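Section 6. Preparing and Loading Garments for Label Printing

This section applies to the Hinico 996 garment label press when it is used to print size and care information on the inside neck of finished shirts. It should be read together with Section 2 (Electrical Connection and Placement). Operators who have not completed the placement checks in that section should not proceed.

6.1 Before You Begin

The press must stand on a level surface and must have been switched on long enough for the Ready light to stop blinking. The print pad supplied with the unit is suitable for cotton and cotton-blend knits. For nylon, rainwear and coated fabrics, order the soft pad from Wamberg and follow the leaflet packed with it.

Garments should be clean, dry and free of fabric softener. New shirts taken directly from the carton may be printed without washing, provided the paper collar insert and any pins have been removed.

CAUTION: Pins and staples left in a collar will damage the print pad. Damage of this kind is not covered by the warranty.

6.2 Preparing the Garment

1. Lay the garment flat on a clean table or cloth, front side up. Allow it to rest for 3 minutes if it has been tightly folded.

2. Smooth the fabric outward from the center with the palm of the hand. Do not pull at the hem or the sleeves. Knitted fabric that has been stretched will return to its shape after printing, and the label will appear crooked.

3. Check the inside neck for an existing sewn label. A sewn label must be removed with a seam ripper before printing. Loose threads should be trimmed close to the seam.

4. Remove lint with a dry roller. Dark fabrics should be rolled twice.

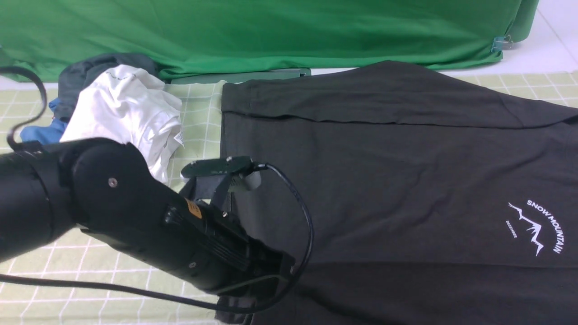

Manju Dubey asks whether step 2 may be left out when shirts come straight from a folding board, as her shop prints large runs of a single size and the additional handling slows the line. The step may be shortened in such cases, but it should not be left out. A fold line that crosses the print area will leave a gap in the lettering, and a garment printed with a gap cannot be corrected by printing over it.

NOTE: Fold lines that do not relax within the resting period may be removed with a cool iron. Let the fabric return to room temperature before loading.

6.3 Loading the Press

1. Raise the upper plate fully until the latch clicks.

2. Turn the collar outward and draw the neck of the garment over the loading tongue. The back of the neck must face the print pad.

3. Align the center of the collar seam with the notch on the tongue. Leave a space of 2 finger widths between the seam and the top of the print area.

4. Tuck the sleeves and body below the tongue. No fabric should rest on the hinge.

5. Lower the plate and hold it closed until the tone sounds. Raise the plate and lift the garment away from the tongue by the shoulders.

CAUTION: Keep fingers clear of the hinge while the plate is moving. The upper plate remains warm after the unit has been switched off.

6.4 Ink Selection

Black ink is set as the default and is intended for white and light-colored garments. Use white or silver ink on charcoal, navy and black. Minenow cartridges fitted to units purchased before July use the short collar adapter; all later units accept them directly.

After changing from one ink color to another, print on scrap cloth until no trace of the earlier color remains.

6.5 Checking the Result

Allow the printed label to cool before touching it. The lettering should be even and should not lift when rubbed lightly with a dry fingertip. If it lifts, increase the dwell setting by one step and repeat the test on scrap fabric. If the lettering has blurred edges, lower the setting by one step.

Printed garments should not be washed on the day of printing. Unresolved print faults may be referred in writing to Brijesh Saxena, Product Support, with the serial number of the unit and a sample of the affected fabric.

Filed under: Operator Guides > Garment Finishing > Label Presses

Last updated: 2026-01-25

Related sections
Section 2. Electrical Connection and Placement
Section 7. Cleaning the Print Pad and Tongue
Replacing the Vlachopoulos latch spring
Care symbols and size codes: ordering print plates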